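3 April 2026 - bench notes, Besbridge

Long afternoon, so this is going to be a long entry, and I apologize in advance to Sajib, who likes these kept to half a page.

Started with the work surface. I went over the beige board with a barely damp cloth and then a dry one, and I'd ask everybody to stick to that order. The spray Apinya Inthanon found in the Clotero cupboard is lovely on the metal shelves but it leaves a film on wood, and small things start to slide about on it. I did one half with it last month and spent an hour getting it back off, so please learn from my mistake.

The plaid panels are staying. I know we talked about plain gray, and I did ask Bozsik for a price (372 for the set, delivery in May), but I've grown very fond of the pastel ones and they make that corner so much nicer to sit next to. Sajib Herath says they remind him of his aunt's tablecloths. If anybody feels strongly, write it in the margin and we can argue over coffee.

Next, the small props. They had drifted all over the building again, so I sat down with the two trays and went through everything. 33 pieces now have a home in the shallow tray, sorted by shape first and color second, which is the way Apinya had it in the old room and still the quickest way to find anything. The orange cylinder goes with the round pieces, please, even though the other orange things live at the opposite end. The little white bottle with the green screw cap belongs in the tall tray, standing up, cap on. I put fresh labels on both trays and used up the last of the Zostano tape doing it - more is on order.

Still to do: a lid for the shallow tray, a better lamp for the shelf side, and somebody needs to decide what happens to the box of odd caps under the sink. I looked through it for ten minutes and matched exactly two, then gave up and made tea.

Sajib has the bench tomorrow morning. I left the cloths folded on the shelf for him, damp one on the left, and the tray list is clipped inside the front cover of this book.
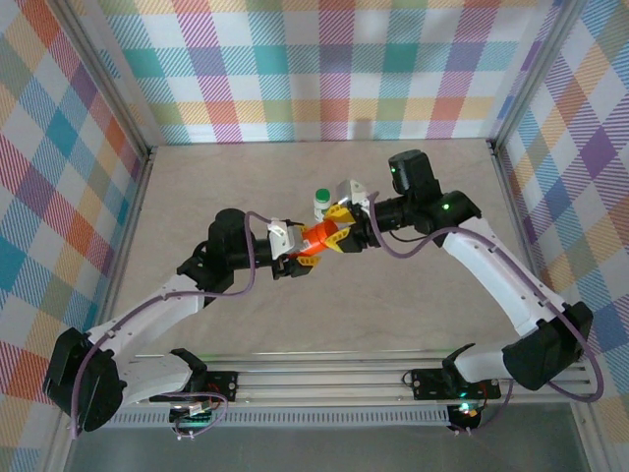
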